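4.3. La jornada de puertas abiertas como condición experimental

El protocolo descrito en la sección 4.2 presupone un operador concentrado y una habitación en silencio. En agosto tuvimos ocasión de comprobar qué quedaba de él con público. La sede de Plandetti abrió sus puertas una tarde y pasaron 125 visitantes, de los que 29 aceptaron manejar las pinzas de mano y rellenar después el cuestionario. Hằng Khương, responsable de la demostración, había propuesto como tarea principal el montaje de cajas del conjunto Bakke. El público prefirió, con una unanimidad que no hemos vuelto a observar en ningún otro punto de este trabajo, el puesto de la cama.

La tarea del puesto se enuncia en una línea: tomar una tela azul con dos pinzas, extenderla y dejarla doblada sobre el colchón. El enunciado cabía en un cartel y aun así fue objeto de debate. Varios visitantes defendieron que doblar en tercios era doblar «de verdad»; otros consideraban aceptable cualquier resultado que cupiera en un cajón. La rúbrica de evaluación (Anexo B) se redactó sin prever esta controversia y no toma partido.

La figura 7 reúne cuatro vistas del puesto.
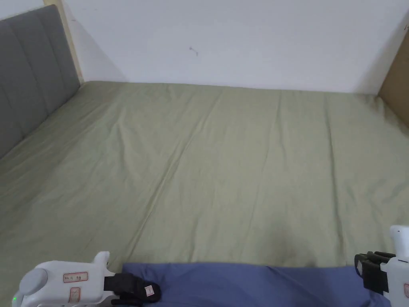
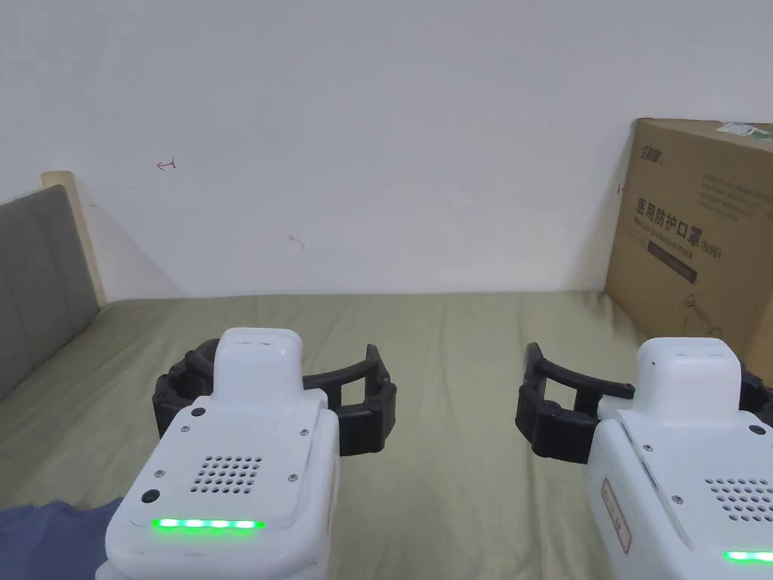
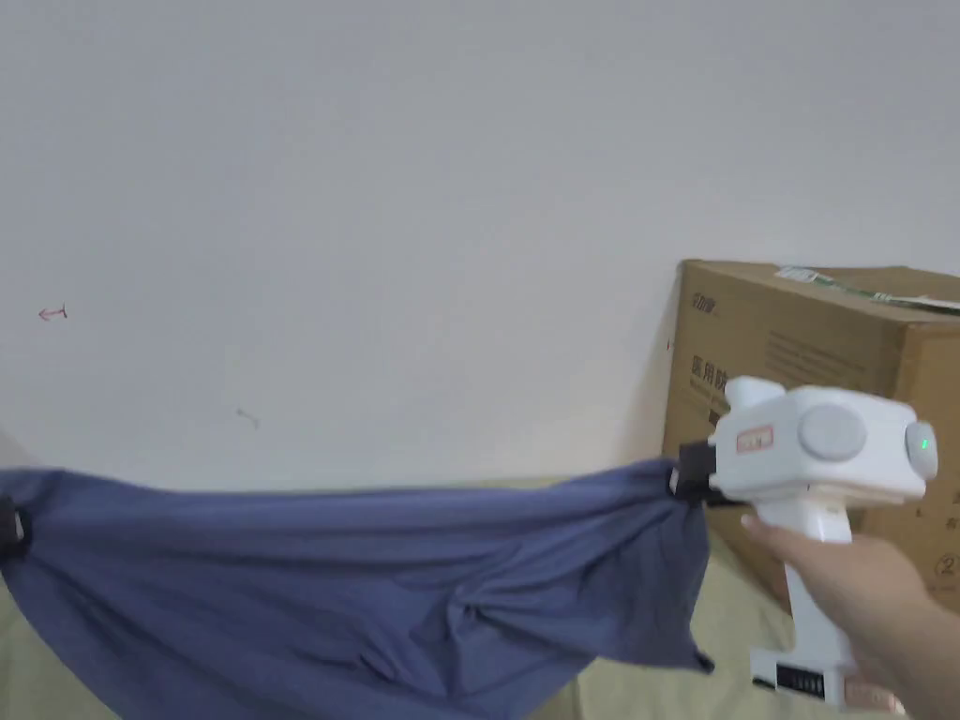
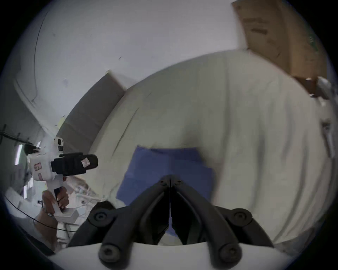 Figura 7. Trabajo con pinzas de mano en el puesto de la cama. Las tres primeras vistas corresponden a la cámara de cabeza; la cuarta, a la cámara de una pinza.

En total se registraron 249 intentos, que se suman a los 3774 del corpus Ivon recogidos en condiciones ordinarias. Los dos grupos se analizan por separado. Mezclarlos habría mejorado el tamaño de la muestra y empeorado casi todo lo demás, empezando por nuestra tranquilidad.

La diferencia más visible entre ambos grupos es de ritmo. El operador entrenado se acerca a la tela, cierra, levanta y sigue. El visitante se acerca, se detiene, mira a su acompañante, recibe un consejo y obedece el consejo contrario. Estas pausas deliberativas — así las llama la guía de anotación, con una cortesía que agradecemos — se etiquetaron como segmentos propios y se excluyeron del entrenamiento. También se excluyeron los intentos en que dos personas de la misma familia manejaban una pinza cada una, por no disponer de un modelo adecuado de la negociación.

El segundo efecto tiene que ver con las esquinas. En Ivon, la instrucción pide localizar una esquina antes de cerrar la pinza. Los visitantes tendían a cerrar sobre lo primero que encontraban y a buscar la esquina después, método que cualquiera que haya puesto una sábana bajera reconocerá. Desde el punto de vista del aprendizaje, esos episodios resultaron útiles: contienen correcciones a mitad de la tarea que en el corpus ordinario escasean, precisamente por lo bien que trabajan nuestros operadores.

El cuestionario, adaptado del utilizado en el proyecto Wukcombe, preguntaba por el esfuerzo percibido, la claridad de las instrucciones y la confianza en que un robot pudiera aprender la tarea a partir de lo demostrado. Las respuestas a la tercera pregunta fueron optimistas en general, salvo cuando el encuestado se refería a su propia demostración. En el apartado de comentarios libres, la petición más repetida fue que el sistema aprendiera también a planchar. La trasladamos a la sección de trabajo futuro sin compromiso de plazo.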